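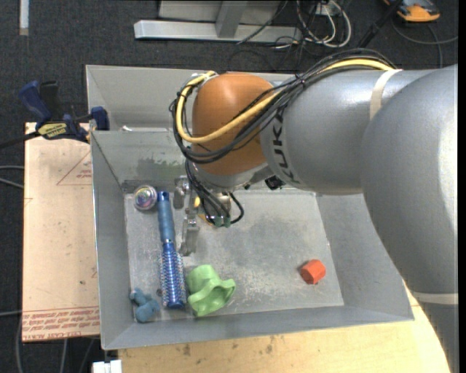
Bin picking cell at the Hatico open day: KUKA arm over the picking bin, with a few of the household objects on the floor of it.

hatico-openday-picks

Data card and notes, version 2

Summary

Records from the bin picking demonstration given at the Hatico open day. The set holds 372 pick attempts on small household objects and toys, made by one arm working over a sheet-metal bin. It was put together so that visitors who asked for the data could have it, and so that the Grabner group could compare it with their own runs.

Maintainer: Niilo Rissanen
Released: Dec 21, 2019
Status: complete, no further recording planned

What was shown

The open day took place in April in the ground floor hall at Stukow. Visitors came through in small groups and stood behind a rope on the carpeted side. Each group saw the arm clear a bin, then had time for questions while the bin was filled again. A session lasted 19 minutes from start to finish, including the talk.

The task is simple to state. Objects are put in the bin by hand, in no set order. The system picks one, lifts it out and moves it to the second bin. A session ends when the picking bin is empty, or when the operator stops it.

Visitors were allowed to choose what went in. Most took things from the box we had set out, which held brushes, balls, toy figures, blocks and some soft items. A few offered things from their own pockets. We ran those for fun and left them out of the data.

Contents

attempts.csv: one row per attempt, 372 rows
sessions.csv: start time, end time and operator initials for each session
objects.csv: the object list, with a short name, weight in grams and a rigid/soft flag
depth/: one depth map per attempt, taken before the arm moves
notes.txt: operator remarks, typed up from the paper log

Fields in attempts.csv

attempt_id: whole number, runs on across sessions
session_id: matches sessions.csv
object: short name from objects.csv, or "unknown"
x_mm, y_mm: planned grasp point, measured from the back left corner of the bin
angle_deg: planned wrist angle
result: held, dropped, missed or stopped
comment: free text, mostly blank

"Held" means the object was released over the second bin. An object that slipped from the fingers on the way across is "dropped", even if it happened to land in the right place.

Setup

The bin is clamped to a board beside it and should not be moved between sessions. If it is moved, repeat the corner calibration before recording anything. The arm speed was limited to 600 mm per second for the whole day, slower than the cell normally runs. Cables to the gripper are tied along the outside of the arm, so the wrist range in the planner was reduced to keep them from winding up. This rules out some grasps that would otherwise be possible, mainly on long objects lying close to a wall.

Planning used the Jurkosard package with its default settings, apart from the speed and wrist limits given above.

Known problems

Clear objects give poor depth readings. The transparent ball with coloured swirls is the worst case, and several of its depth maps show a hole where the ball should be.

Round brushes roll when a finger touches the barrel first. The planner does not know about this. Attempts where the brush moved before the fingers closed are marked "rolled" in the comment field.

Soft objects are sometimes recorded as "held" when only a fold was caught. We left these as they are.

The clock on the logging computer was wrong for the first 2 sessions. Start and end times for these have been corrected by hand from the paper log and may be out by a minute.

Objects in corners were often left until last. Do not read the order of picks as a measure of how hard each object is.

Intended use

Suitable for checking a grasp planner against real attempts, and for teaching. The set is too small to train a model on by itself. Visitors are not in any of the files, and no sound was recorded.

Changes

Version 2: clock correction, "stopped" added as a result value, object weights measured again.
Version 1: first copy, sent to Grabner only.

Contact

Send corrections to Niilo Rissanen at Hatico. Please give the attempt_id and the version number.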